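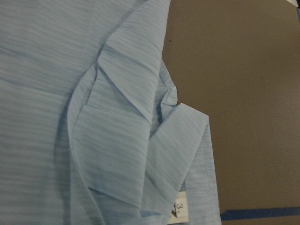
Waltusham Dance & Gym Parents board
Topic: December showcase fees

tumblemom_k
Monday, October 27, 2025
So the Arnness Studio newsletter went home and the costume deposit is $39 per kid now?? I have three in classes (yes, I know, my own doing) and I love this place, but ouch!

pikeposition
It covers the tights too, and we paid more than that at Stirkico. I'm fine with it.

tumblemom_k
Didn't see the tights part, thanks. Still wish they'd told us in August.

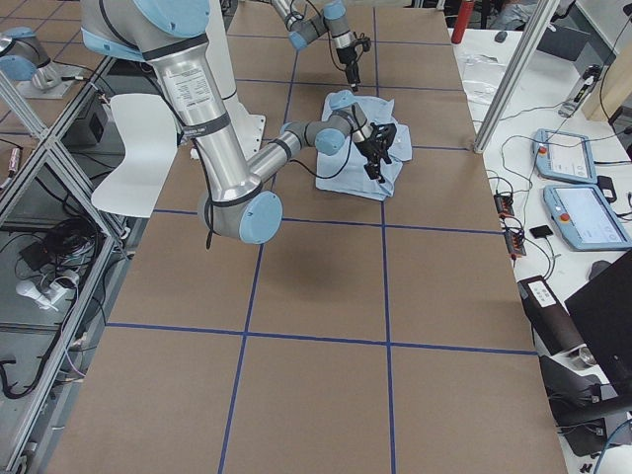

gr8_aunt_lou
When is the deposit due if my niece only does the Saturday tumbling class?

Unai Barrios
Same day as everyone else, the 10th, at the front desk. Coach Jurić told us at pickup that tumbling kids pay it too.

pikeposition
See, that I don't agree with. Tumbling kids wear their own leotards, so what's the deposit for?

Unai Barrios
They get a warm-up top for the finale. My son wore his to school all last winter, so I can't complain!

tumblemom_k
Okay but a top isn't a costume. I'm going to email the office and ask if siblings get a break, and while I'm at it
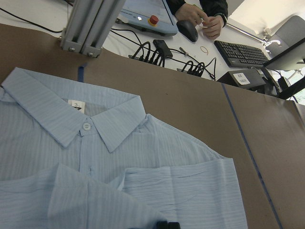 I'll ask about tickets, because last year they sold 94 on the first morning and my in-laws ended up watching from the lobby. Will post whatever they tell me.

gr8_aunt_lou
Please do! I need four seats together.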